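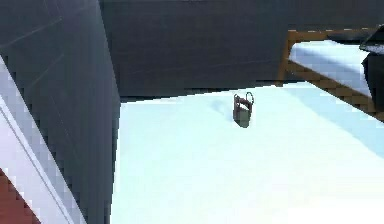

We use cookies to remember your settings. Accept | Manage

Building a fetch robot in simulation: notes from the student club
Posted by Marion Lamont, August
Print this page | E-mail this page

1/ A few people asked what the robotics club has been doing all summer, so here's a thread. We're working on a fetch task. The robot starts in a furnished room, gets told the name of an object, drives to it, picks it up and brings it back. All in simulation for now. The real base is in a cupboard with a dead wheel encoder.

2/ There are 11 of us on the list. On a normal evening you get maybe half that. We split into a driving group and an arm group, which worked until the two groups had to share one config file.

3/ The simulator setup is one we inherited from last year's club. Euan Lennox wrote most of the glue code before he graduated and he still answers messages, usually within the hour. The project name is Skoltska. I don't know where it came from and neither does Euan.

4/ Our object list is short on purpose. A pail, a few round things, a few box-shaped things. Last year they started with a long list and spent the whole first term fixing bad collision meshes. We wanted to get one thing picked up properly before adding a second.

5/ The pail is the one I've spent the most time on. You'd think a handle makes it easy. The handle is a thin loop, and our grasp planner wants to close on the widest part it can find, so it kept going for the body and ignoring the loop completely.

6/ We tried three things. Grasp the rim from above. Grasp the body from the side. Hook the handle. The rim was the worst of them because the fingers kept catching the handle on the way down. Side grasp is fine if the pail is out in the open and no good at all if it's near a wall.

7/ Hooking the handle is now the default. You come in at an angle, one finger through the loop, close, lift slowly. "Slowly" matters. If you lift fast the physics engine does something odd at the contact point and the pail leaves the room.

8/ Somebody replied asking why we don't use the overhead view for everything. Because the arm gets in the way. Once you're close enough to grasp, a big piece of what the wrist camera should be showing you can be the robot itself. We mask those pixels out now. Before that, the detector would sometimes report a gray link as a cabinet, with high confidence.

9/ The masking was Anozie's job. It reads the joint angles, works out where each link should show up in the image, and blanks it. It's 200 lines with comments. I recommend doing this early. We did it in week six and then had to throw away every detector result from before that.

10/ Next problem, furniture. Objects on a floor are one height. Objects on chairs are all sorts of heights, and the seat usually has a back and two arms around it, so the arm can only come in from the front or from above. 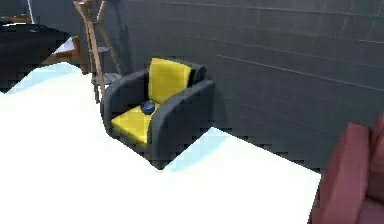
11/ With a round item on a seat cushion, you want to stop the base square to the front of the chair and reach in level. If the item is tucked up near the back cushion you need the extra reach, and that's where our arm starts to run out. We move the base forward until the bumper is almost on the chair and then extend.

12/ "Almost on the chair" took a while to agree on. The driving group had a safety margin around all furniture and the arm group needed to be inside it. Neither side was wrong. We ended up with 2 margins, one for travel and one for the final approach, and the second only switches on when the target is in view.

13/ Small dark things are also harder to find than I expected. On a bright cushion you get a clean edge and the detector is happy. Against dark upholstery it drops out every few frames. We hold the last good position for a short time and only give up if it stays missing.

14/ Plain white floors are a separate pain. There's nothing on them to track, so anything that estimates motion from the picture alone has very little to work with. We lean on the wheel odometry for driving and use the walls when we can see them. Tile seams are great for this. If you're picking a room to start with, pick one with lines on the wall.

15/ Thin legs are the other one. Easels, lamp poles, anything that stands on a narrow support. The depth image loses them at range and the planner thinks it has a clear path. We thickened obstacles in the map by a few centimeters and most of the bumps went away. The rest we catch with the bumper – not elegant, but it's what the bumper is for.

16/ How we test: every change has to run 600 episodes before it gets merged. Random start position, random object, random placement from a fixed list of surfaces. It runs overnight on the lab machine. In the morning somebody reads the log with their coffee and posts the failures to the group chat.

17/ Reading failures turned out to be the most useful thing new members can do. You don't need to know the code. You watch the replay, you write down what it was doing when it went wrong, you pick a category. After a week of that you know the system better than I do.

18/ Categories, if you want to copy them: never found it, found it but couldn't get there, got there but bad grasp, dropped it on the way back, time ran out, simulator did something silly. Keep that last one separate. It's tempting to put everything in it.

19/ At the start of summer most of the failures were in "never found it". Now they're mostly bad grasps. I'm counting that as progress, since it means we're at least reaching the thing before we mess up.

20/ Question from the replies: what about the competition? Yes, we've entered the Brulusach student round. It's a simulated qualifier first, with rooms we haven't seen, then a hardware day for the teams that get through. We have no idea how good the other teams are.

21/ "Rooms we haven't seen" is the part that worries me. Our settings are tuned to the rooms we have. Euan suggested we hide a couple of rooms from ourselves and only run them once a month. We did the first one and the score was a lot lower than I wanted. I'm glad we found out in August.

22/ Things that broke on the hidden room: chairs at an angle to the wall (our approach assumed they'd be lined up), two chairs close together so the base couldn't get square to either one, and objects placed right at the back of a seat.

23/ For the two-chairs case we now let the arm reach in across the side of the chair, over the armrest. It's slower and it needs a higher starting pose. The code picks it only when a front approach fails to plan. Imix is testing that this week and has already found one pose where the elbow goes through the chair back. Fix is in review.

24/ Computers: you don't need much. Several of us run the small scenes on ordinary laptops with the picture quality turned down. Edges go blocky and the shadows look rough, but the physics is the same and you can debug driving perfectly well like that. Save the good rendering for detector work.

25/ If you're at the school and want to join, we meet in the basement lab at 6 pm. Bring a laptop if you have one. Knowing some Python helps. You'll spend the first session getting the simulator installed, and it will fail once on the graphics driver. The fix is pinned in the chat.

26/ Still to do before the qualifier: the armrest approach, a better answer for dark objects on dark seats, carrying the pail without swinging it into door frames, and somebody has to fix that encoder. I'll add to this thread when the next hidden room has been run.

Print this page | E-mail this page
Get new posts in your inbox. Enter your e-mail to subscribe.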